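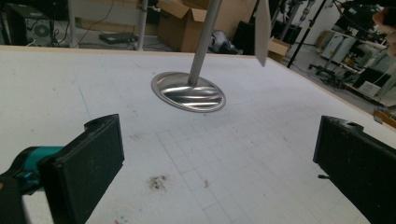 Caoimhe Foley wrote to me that her phone had died at 37 percent on a train platform, then came back to life at home, plugged into the wall, claiming it had 37 percent all along. Could I please explain which of the two of them was crazy, her or the phone?

# Chapter 2: Where the Percent Comes From

Neither, as far as I can tell. Her phone is an older Nisier, the platform was freezing, and she was on a video call when it quit. By the end of this chapter you should be able to look at those three facts and tell me what happened, and I hope you'll be able to do it without flipping back.

I spent Chapter 1 on what's inside a lithium-ion cell and how the charge moves from one side to the other. If you skipped it (I know some of you did, I teach this class every year), you can still follow along here, but you'll want the bit on internal resistance, so go read those two pages first. This chapter is about the number in the corner of the screen. It looks like a reading. It's really an estimate, and a pretty clever one, and I've gotten weirdly fond of it over the years.

## There is no dipstick

Think about a gas tank. Inside there's a float, and when the gas goes down, the float goes down. You could argue over how good the gauge is, but something in there is touching the gas.

A battery has nothing like that. The lithium doesn't leave; it shuffles from one electrode to the other, and the cell weighs the same full or empty. What a phone can measure from the outside is short: the voltage across the cell, the current going in or out, and the temperature. Everything you see on screen gets worked out from those, plus whatever the phone's maker knew about the cell before it shipped.

The part that does the working out is called a **fuel gauge**. Sometimes it's a tiny chip of its own and sometimes it's built into the power management chip. In a lot of phones it lives on the battery pack, in others on the main board, and that matters when you swap a battery. A gauge that stayed behind on the main board may go on believing things about the old cell. Hold on to that thought for Section 2.6.

## First try: just look at the voltage

When I ask a new class how they'd build a gauge, somebody always says to measure the voltage. Good! That's where the industry started too. A full cell sits a little above four volts, an empty one is near three, so draw a line between them and read off the answer.

The trouble is the line. If you plot resting voltage against charge for an ordinary phone cell, you get a slope at the top, a long lazy stretch through the middle, and a cliff at the bottom. On the lazy stretch a very small change in voltage covers a large chunk of the battery, so a small measuring error turns into a big error in percent. Near the cliff you get the opposite problem, where the voltage drops so fast that the last few percent go by before you've found your charger.

And I did say *resting* voltage. Your phone is hardly ever at rest. When it pulls current, the voltage you measure sags, and the size of the sag is the current times the internal resistance:

> **sag = current × internal resistance**

Say the cell has an internal resistance of a tenth of an ohm and the phone suddenly asks for 2 amps. Multiply those and you get a sag of two tenths of a volt. On the lazy stretch, that's enough to make a half-full battery look close to empty. Stop the heavy work, wait a bit, and the voltage climbs back up as if nothing had happened.

I had an early Miltix handset that clearly used voltage and not much else. Open the camera and it would drop from three bars to one. Close the camera, put it in your pocket, get three bars again! I used to show it off at dinner. (My family has asked me to mention that they didn't enjoy this.)

## Second try: count what goes in and out

So here's another idea. Forget the voltage. Start from full, and keep track of every bit of charge that leaves or comes back. This is **coulomb counting**, named for the unit of charge, though in phones we nearly always use milliamp-hours.

It's the same arithmetic as a checkbook. Take a small cell that holds 1000 milliamp-hours. If the device draws a steady 100 milliamps, then after one hour you've spent 100 milliamp-hours and the gauge should say 90 percent. After five hours it should say 50. Sag doesn't bother you at all, and you can open the camera as often as you like.

Now the bad news, and it's the same bad news as with a checkbook. Small mistakes pile up. Suppose the current sensor reads 2 milliamps too low, all the time. That doesn't sound like much. But leave it running for 100 hours and you've lost track of 200 milliamp-hours, which on our little cell is a fifth of everything it can hold. The gauge keeps reporting a number with total confidence, and the number is wrong.

Counting also can't tell you where you started. And it assumes you know how much the cell holds, when every cell holds less as it ages. Ritu Dhillon once put it to me as keeping perfect track of your spending while having no idea what's in the account. I've been stealing that line ever since, with credit this time.

## Putting the two together

Real fuel gauges do both. They count charge from moment to moment, and whenever the phone has been sitting quietly for long enough, they peek at the resting voltage and use it to correct the count. A phone left on a nightstand at 3 a.m. is giving its gauge a lovely chance to catch up. A phone that's in use from breakfast to bedtime and then goes straight on a fast charger gives it very few.

The better ones go further and keep a model of the cell: how its resistance changes with temperature, how it changes with age, how much capacity is left. They adjust the model as they go. McGrath-style gauges, which we take apart in Section 2.4, keep a small table of resistance values and update one row at a time as the cell runs down. The Trolano approach in Section 2.5 does away with the table and runs a filter, and there's a bit more math in that one. Don't panic, it's all multiplication.

On top of all that there's one more layer, and it's a social one. The number on your screen has usually been smoothed. People get upset when a percentage jumps, and they get *really* upset when it goes up while the phone is unplugged, so the software drags the displayed value gently toward the real estimate. Most of the time you'd never notice. Once in a while the estimate falls off a cliff faster than the smoothing can follow, and then the phone shuts down with a perfectly healthy number still showing.

## What you'll do in this chapter

You'll build a gauge three times over, on paper or in a spreadsheet, whichever you like. The first goes by voltage alone. The second counts. The third mixes them, and you'll run all three on the same set of discharge readings and see where they part ways. Keep your first version even after you've moved on to the others. It's handy to have something bad to compare against, and in Chapter 3 we'll use it again when we get to charging.

Before Section 2.1, try these as a warm-up:

- Find the cell capacity of your own phone and work out the average current it would take to empty it in ten hours.
- Using the sag formula, work out what happens to a 2 amp load if the internal resistance doubles in the cold.
- Write down a guess about Caoimhe's phone, in two or three sentences, with the words *resistance*, *age* and *smoothing* somewhere in them. Put the date on it. You'll be marking your own guess at the end of Section 2.6.

## 2.1 Measuring voltage without disturbing it

Let's start with the easiest of the three measurements, and with the question of how long a cell has to rest before you can trust what it tells you.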